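Home | People | Work Life | Archive | Contact

Leaving the Office at 4: A Talk With Joar Skjelbred

5 minute read

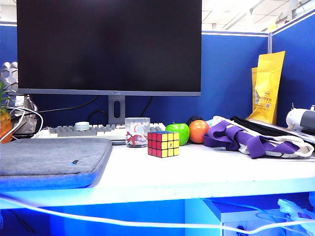
A cubicle desk with the monitor off.

Joar Skjelbred worked as a claims adjuster at Leltix for most of his adult life. He left in September, and he now repairs clocks in a rented room above a bakery in Frei. When I asked what he missed, he took a while to answer.

"The phone list," he said. "I had everybody's extension in my head. I still know them. I can't use them for anything."

Skjelbred grew up in Ploltow, where his father drove a delivery route and fixed watches at the kitchen table in the evenings. He did not want to be a watchmaker. He wanted a job with a pension and a parking space, and at Leltix he got both. His first supervisor was Roald Backlund, who trained him on water damage.

"Roald told me to look at the baseboards first and listen to the customer second," Skjelbred said. "I did it the other way around for a year. Then I came over to his side."

Water damage stayed his specialty. He handled burst pipes, failed sump pumps and one flooded bowling alley, which took two years to settle. The owner, he said, sent him a card when it was over. The lanes had to be taken out board by board, and the two sides could not agree on what an old lane was worth.

The clocks started as a claim. A homeowner had lost a wall clock when an upstairs bathtub overflowed, and the policy paid for a replacement. She did not want the old one back. Skjelbred asked whether he could have it, filled out the form for that, and took it home in a grocery bag.

"It sat in the garage all winter," he said. "Then I opened it up and saw that the movement was fine. Dirty, but fine. It was the case that was ruined. I built a new case and it was ugly, so I built another one."

He took evening lessons from Leif Lunde, who ran a repair shop in Frei with his brother Alvar. Leif did the mechanical work and Alvar did the wood. Skjelbred says he learned more from Alvar, who talked less.

"Leif would explain a thing for half an hour. Alvar would hand you the chisel and go make coffee. When he came back he'd look at it and either nod or hand you another piece of wood."

The brothers closed the shop two years ago and sold him their bench, their lathe and a cabinet of parts. He has gone through the cabinet and written down what is in it. The list runs to 1,541 items, and he keeps it in a ring binder next to the window. Most of the parts are suspension springs and hands. Some he has not been able to identify, and those have a page of their own.

Giving up the salary was harder than he had expected. His wife, Ronja Moen, teaches school and did the household budget with him before he gave notice.

"She asked what I would do in a month when no one came in," he said. "I said I'd clean the shop. She said that would cover the first morning."

There have been a couple of slow months. He now takes in barometers as well, and he services the clock at the Fimov ferry office under a yearly agreement. He opens at 8 and tries to stop at 4, when the light on the bench gets poor. Lamps help, he said, but he makes more mistakes under them.

I asked whether the old job had been any use in the new one. He said people bring in a clock the way they used to call in a claim. They start with who it belonged to and where it hung, and the part about what is wrong with it comes near the end.

"So I let them talk, and I look at the back of the clock while they do it. Roald would approve of that."

He does not give estimates on the spot. He writes down the name and number, puts a paper tag on the clock and calls within the week. On the afternoon I visited, a woman came up the stairs with a mantel clock wrapped in a bath towel and asked if it was worth fixing. Skjelbred told her he would have to open it first, and went to find a tag.

Contact us | Copyright, all rights reserved | Back to top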